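# Teaching by hand at Voston: a little gallery

Hi all, Khanyisile here. I've been promising to put some pictures up from the demo work we're doing at Voston, and after the third person asked me what I do all day, I've finally got round to it. The short version is that I move a robot around so it can learn how a job goes. Some days I do that by grabbing the arm and walking it through the motion, and some days I sit back with the remote controls and drive it from a couple of metres away. Then we do it again. And again!

The task this month is called Kekana (all our tasks get names, don't ask me who picks them) and it's a sorting job with small packets. Pick one up, carry it over, pop it in a compartment, let go, back to the start. My aunt in Radstead could do it with her eyes shut while talking on the phone, and it took me most of a week to get a set of demos I was happy to hand over.

Pictures are below with whatever I felt like saying about them. Click through if you only want the pictures, I won't be offended.

## Down at gripper level

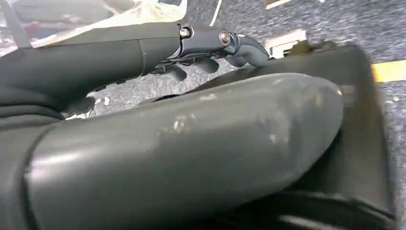 When I started in January I steered everything by looking at the arm from the outside, like you'd watch someone else park a car. It was a bad habit and I had to unlearn it. The trainee only gets what its own cameras give it, so if I'm leaning over to peek round the back of something, I'm using information it'll never have, and the demo comes out weirdly confident in a spot where it should be careful. Now I keep my eyes on the wrist feed for the last bit of every reach.

You do get fond of the view from down there. The big grey finger takes up most of it, scuffs and all, with that speckly carpet behind, and after a while you stop noticing how odd it looks. I can judge a gap off the curve of the fingertip much better than I can from standing up.

Hand guiding is still my favourite for the first few runs of anything new. You feel where the arm wants to go, and you feel it straight away in your shoulder when you've picked a silly path. Remote is better once I know the route — my own hands stay out of the way and the pace is steadier. We did 81 runs of Kekana in the end and kept 49. The rest I binned myself, mostly for dithering. If I hover over the target while I make up my mind, the robot learns to hover too, and then I have to watch it do my own dithering back at me, which is humbling.

## Up at desk height

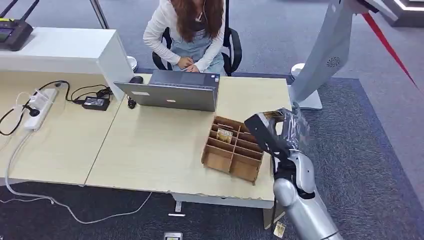
*3 min read*

Bag in the gripper, cardboard organizer on the desk with its grid of compartments, and one little packet sitting in there. I love crinkly plastic and I hate it. Clear bags are a pain because the shape changes every time you pinch one, so there's no single correct grip to show. What I try to do is give it plenty of variety: come in from the left, come in high, take it by a corner, take it by the middle. Six good grips from six different angles have taught it more than 40 copies of my best one did.

The organizer is on an angle, too, and I'm a big fan of that. Early on I lined everything up square with the desk every single time (I'm tidy, sue me) and the first policy we trained was completely lost when the box got nudged by a couple of centimetres. So now I shift it between runs. A bit of a turn, a bit closer, a bit further back. It feels like making a mess on purpose and I've had to make my peace with it.

A few things I scribbled down for whoever picks up the remote next:

- Let go cleanly. Open the gripper all the way before you lift off.
- Keep your speed even. Rushing the easy stretch makes the careful part look like a mistake.
- If you fumble a packet and recover it nicely, keep the run. Those are gold.
- Take a break before your wrists ask for one.

That last one is from experience. I did a long session on Rultora, the task before this one, and couldn't open a jar of Vegemite the next morning.

Next up is the same job with the compartments half full, so I'll be steering around what's already in there. I'll add more pictures to this page as I get them. If you want the longer write-up on how I label the keepers, give me a shout and I'll send it over — it's mostly tables, but they're colour-coded and I'm quite proud of them.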